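Flusero Shelf Handling: Data Card and Recording Rules
Maintained by Zeeshan Niazi and Nouhaila Hamdy. Revision 2.

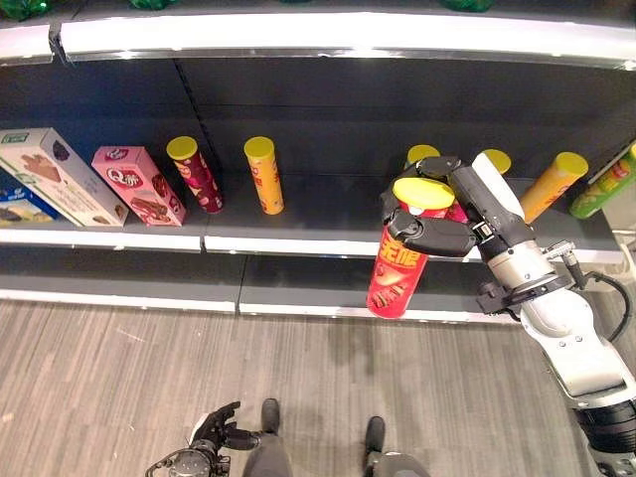 When does an episode count as a success?
An episode is a success when the item is upright or flat in its target slot, the gripper is fully open and clear of the item, and the arm has returned to its rest pose with no contact against the shelf. An item that is set down and then tips over is a failure, even if it stays on the shelf.

Contents
The set holds 1431 episodes of single-item picking and placing on supermarket shelving. Items are packaged snacks: boxes and cylindrical canisters. Each episode has head camera video, joint positions for both arms, hand commands and one line of task text. Files with a missing stream were removed before release.

Recording rules
Operators follow the Salem protocol. Where this card and the protocol disagree, this card applies.

One item per episode. Neighboring items may be touched but must not be moved out of their slot.
Grasp canisters on the body. A finger may rest near the lid but must not pull on it.
Lift before moving sideways. Dragging along the shelf edge strip is a failure, code EDGE.
The idle hand stays below the shelf being worked on.
Feet do not move between the start and end markers. If the base shifts, stop and discard.
Maximum episode length is 2000 control steps. Longer runs are cut and labeled TIMEOUT.
Leaning or crooked stock is left as found. Do not straighten a shelf between episodes unless the reset sheet calls for it.

Safety
A second person holds the stop button whenever motors are powered. No one reaches into the shelf bay until the operator calls "clear" and the stop is pressed. Dropped items are picked up only after that. Crushed or opened packages are taken out of the item pool and written in the log.

Labels
Task text names the item by color and shape first, then by any printed name. Printed names are copied in their original script. Do not translate or spell them out in Latin letters. If the name cannot be read in the head camera view, leave the field blank.

Failure codes: DROP, EDGE, TIP, CRUSH, TIMEOUT, OTHER. Use OTHER only with a comment.

Every batch of 20 episodes is checked by someone who did not record it. Loubna Bennani settles disagreements. Labels changed in review keep the old value in the field label_prev.

Known problems
Head camera view is often blocked by the forearm at the moment of grasp. Finger contact should not be labeled from video alone.
Reflections on the white edge strips upset some depth estimators.
Boxes are underrepresented compared with canisters.
Brorkska sessions use an older reset sheet. See notes_brorkska.txt.

Changes
June 30, 2022: TIP split from DROP. Prustska sessions relabeled by Mohcine Filali.
Next review is planned for October.

Send corrections to Brahim El Ouafi with the episode number and the code you think is right.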